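Two-hand transfer stops with a following error when the left index finger touches the object

Testgate forum > Hands and end effectors > Faults

Nivaldo Guimarães
Posted June 2025

We run a pair of Rodari hands on a bimanual cell. The task is to pick up a piece of fruit and pass it from one hand to the other over a plate. Since we updated the controller in April the left hand drops out on contact. The log shows code 451 (position following error) on the index joint and the whole arm goes to protective stop. It does not happen in free motion. Out of 300 cycles last week, 294 finished and the others all stopped at the same point. Grip force limit is unchanged. Is this a worn joint or a parameter?

Ailsa Dunbar
Had the same code once. Power cycled the hand and re-homed it and it went away. Maybe try that first.

Benvinda Torres
Re-homing will clear the code but I would not leave it there. If the fault only shows up under contact, check these in order.

Contact threshold. The update puts it back to the default on the hands we have here. If it is set too high, the finger keeps pushing after it has touched, the commanded position runs ahead of the measured one, and the controller trips. Compare your saved parameter file with what is loaded now.

Approach of the second hand. If both hands close at the same time they load each other through the object. Delay the receiving hand until the first reports a stable grip.

Pivot screws. Lock out the cell, then move the finger by hand. Any side play at the middle pivot means the screw has backed off. Look at the fingertip pads while you are in there.

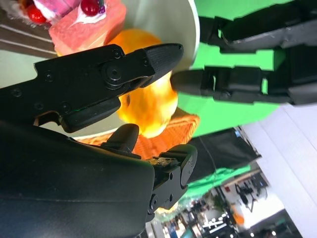 Alcides Honorato
I'd add one thing to what Benvinda wrote. Both hands come in close to the fruit on this sort of transfer, and a fingertip can meet the plate rim or whatever is beside it before it meets the target. The drive sees that as an obstruction and you get the same 451. Log the joint current along with the position. A rise before the expected contact point means a collision with something else, and changing the threshold will only hide it.

We raised the approach height by 5 mm and reran the job at low speed. Do not reset from inside the guard with the arm enabled. The fingers can close when the fault clears.

Nivaldo Guimarães
Threshold had gone back to default. I have reloaded the old file and will log current on the next run.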